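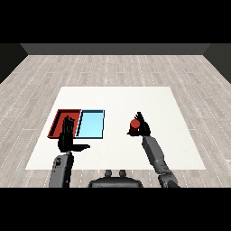
The Drostum is a small barometric pressure and humidity sensor board made by Conneely, an electronics company that sells parts to hobbyists, schools and small workshops. It is meant for home weather stations, altitude logging and indoor climate monitoring. The board connects to a microcontroller over a two-wire I2C bus and can also be read over SPI if a solder jumper on the underside is cut.

Design

The board was laid out by Bláthnaid Tierney, who had earlier worked on the company's Pindholm line of temperature probes. It carries one combined sensing element, a voltage regulator, a level shifter and a small memory chip that holds calibration values written at the factory. Pull-up resistors for the bus are fitted and can be disconnected by cutting a trace. A power light is also fitted. Users who run the board from a battery usually disable it, and a separate jumper is provided for that.

The sensing element sits near one end of the board, away from the regulator. A narrow slot is milled between the two so that less heat from the regulator reaches the sensor. On the first batch of boards the slot was missing, and temperature readings ran high when the board was powered from a 5 volt supply. Conneely replaced these boards on request. They can be recognized by the square pin header footprint, which was changed to a round one in the second revision.

Pressure is measured with a thin silicon membrane over a sealed cavity. Changes in outside pressure bend the membrane and alter the resistance of elements embedded in it. Humidity is measured separately, by a polymer layer whose capacitance changes as it takes up water vapor. Both readings are corrected for temperature on the board before they are sent to the host.

Operation

The Drostum has three operating modes. In idle mode the sensor draws very little current and keeps its settings. In single-shot mode it takes one reading, stores it and returns to idle. In continuous mode it takes readings at a fixed interval and places them in a buffer that holds 86 samples. When the buffer is full the oldest sample is overwritten, and a status bit is set so the host can tell that data has been lost.

An interrupt pin can be set to change state when a new reading is ready, when the buffer is half full, or when pressure crosses a limit stored by the user. The pin is open drain and needs a pull-up resistor, which is not included on the board.

Readings can be smoothed by an on-board filter. Heavier filtering gives steadier values but makes the sensor slower to follow real changes, so it suits weather records better than altitude logging. With the filter off, opening or closing a door in a small room is often enough to show up in the pressure data.

Up to 2 boards can share one I2C bus, using the default address and the alternate address chosen by a jumper. Larger groups need a multiplexer or separate buses.

Software

Conneely publishes a library called Grimedero, which covers the Drostum and most of the Pindholm probes. It was started by Thulani Hendricks as a personal project and was later taken over by the company, with Hendricks staying on as maintainer. The library is written in C++, and a Python version with fewer functions is available for single-board computers. The Python version does not support the interrupt pin.

Early releases of Grimedero converted pressure to altitude using a fixed sea-level value. Because sea-level pressure changes with the weather, the result could drift by many meters over a day. Later releases require the user to supply a reference pressure, and sketches written for the old function must be edited before they will compile.

Use and limitations

The sensor has a small vent hole in its metal lid that must be left open. Conformal coating, flux residue or water in the hole will cause wrong readings. For outdoor use the board is normally placed in a ventilated, shaded housing. Direct sun on the sensor can affect both temperature and humidity values.

Humidity readings may be low for a time after soldering, as heat dries out the polymer layer. The data sheet recommends leaving the board in ordinary room air for several hours before relying on its output. Long storage in plastic foam or near solvents can also shift the humidity reading, and this shift may be permanent.

The board is not rated for use in liquids or in corrosive gases. A version with a gel-filled port was announced one January but was dropped after a trial run of some 494 units.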